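Dundex extends its Adik range of children's play and tidy-up sets to nurseries and libraries

Dundex, the maker of play equipment for early years settings, has announced that its Adik range of bowl-and-object sorting sets will be available to nurseries, libraries and playgroups from March. The range has until now been sold only to primary schools.

Each Adik set is built around a round wooden bowl and a small group of soft or light objects that a child can pick up, put in, take out and put away again. The sets are intended for short sessions at a table, led by an adult, with two to four children taking turns. They require no written instructions for the child and no batteries.

The company has supplied Adik sets to 34 primary schools over the past two years. Many of those schools asked for a version that could be used with younger children and stored in less space, and the new nursery edition has been prepared in answer to those requests.

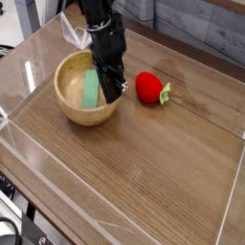

The choice of objects was the subject of long discussion within the company. Teachers taking part in the school trials reported that children were quickest to settle when the objects in a session differed clearly in colour and feel. Soft play fruit has therefore been kept in the nursery edition, together with plain green pieces of a simple rectangular shape.

"A bowl is something every child already knows from home," said Danuta Ziółkowski, head of product at Dundex. "We wanted a tidying activity that begins with a familiar thing and stays close to it. The child puts the strawberry in the bowl, takes it out, and at the end of the session helps to clear the table. Staff have told us that the clearing up is the part they value most."

The bowls in the nursery edition have a thick, rounded rim, which small hands can hold from either side. They are finished by the company's workshop partner, Zou, and are supplied ready for use. Dundex advises that the bowls be wiped with a damp cloth and left to dry in the open air. They should not be soaked or placed in a dishwasher. The fabric pieces may be washed by hand in cool water.

Settings that order the nursery edition will receive six bowls, a mixed selection of objects and a storage bag. A printed card for staff suggests ways of arranging the table, from a single bowl with one object beside it to a longer session in which children sort by colour and then by feel. Replacement objects can be ordered singly, a change from the school edition, for which they were sold only in full packs. 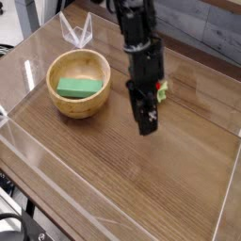

Grażyna Kozłowski, who manages the Astari group of nurseries, took part in the trial of the new edition and will introduce it in all of her settings this spring.

"Our staff use the bowls just before lunch, when the room has to be put in order in any case," she said. "The children have come to see it as part of the morning. We asked for fewer pieces in each bag and a bowl that would not slide too easily on a bare table, and both requests were met before the second round of the trial."

A total of 1144 children attended sessions during the trial period. Dundex has used comments from staff to revise the card and to reduce the size of the storage bag, so that a full set can be kept on a standard classroom shelf. The company has also removed two of the smaller objects that formed part of the original school edition.

Existing customers may continue to order the school edition, and the bowls and objects of both editions can be used together. Schools with a nursery class may exchange an unopened school set for the new edition at no charge until the end of the summer term.

Orders for the nursery edition will be accepted through the Dundex education catalogue. Libraries and playgroups that do not hold an account may apply for one using the form at the back of the catalogue. Sample bowls are available to view by appointment at the company's showroom, and requests for a visit should be made in writing to the Adik customer service team.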